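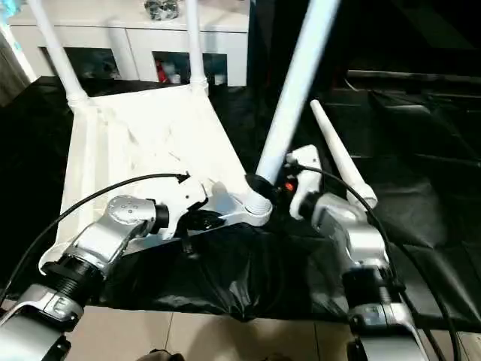
White chair tipped over on the table, legs up.

Settling in at Trarelberg: registration, trash and the second key

Most of you who came over in September have now been in your apartments long enough to find out what the rental agreement left out. Győző Fülöp and I collected the questions that reached the Mindeck office in the first weeks. The ones that came up most are answered below.

Registering your address. You need the form signed by the landlord, your passport, and the lease. The office on Csonka Street opens at 8 a.m. and gives out numbers at the door. If you get there after 10 you will probably be sent home and told to come back. Families can register together, but every adult has to be in the room. The clerk keeps the landlord's form, so make a copy first.

The deposit. Several people were asked for a second payment of 230 euros after moving in, described on the invoice as a "key and cellar deposit." It is a real charge and you get it back when you leave. Ask for a receipt with the apartment number on it. Two of the receipts we saw had only the building number, and one tenant spent most of last spring arguing over that.

Trash. Bus 13 people, your pickup schedule is not the same as the one for the upper streets, even though the same calendar was put in every mailbox. Go by the sticker on the bins. Paper is collected every other week. Glass goes in the containers behind the Taltetti supermarket, and you are not supposed to use them after 7 in the evening. The neighbors will mention it.

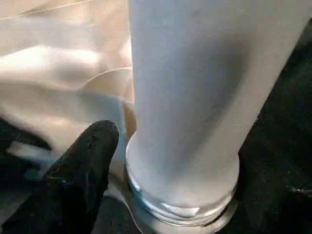

Detail: smooth pale cylinder with a ridged metal collar.

Kitchens. We still get this one every year. Some apartments here are rented with no kitchen at all, meaning no sink, no stove and no cabinets. If yours came with one, check whether it belongs to the landlord or was left by the last tenant. In the second case you may be asked to buy it. Ildikó Szénási was quoted 2,431 euros for hers and ended up paying a good deal less after asking for the original bill. She is happy to talk to anyone in the same spot.

Internet. Expect to wait. The longest wait reported to us so far was 33 days from order to working line. A prepaid card for your phone will get you through -- buy it in a shop where they can do the ID check at the counter.

Second key. Landlords must give you one key per adult on the lease. If you only have one between you, write and ask for the other. A phone call is fine too, but follow it up in writing.

Questions for the next issue can be left in the box at the Mindeck office or handed to Győző.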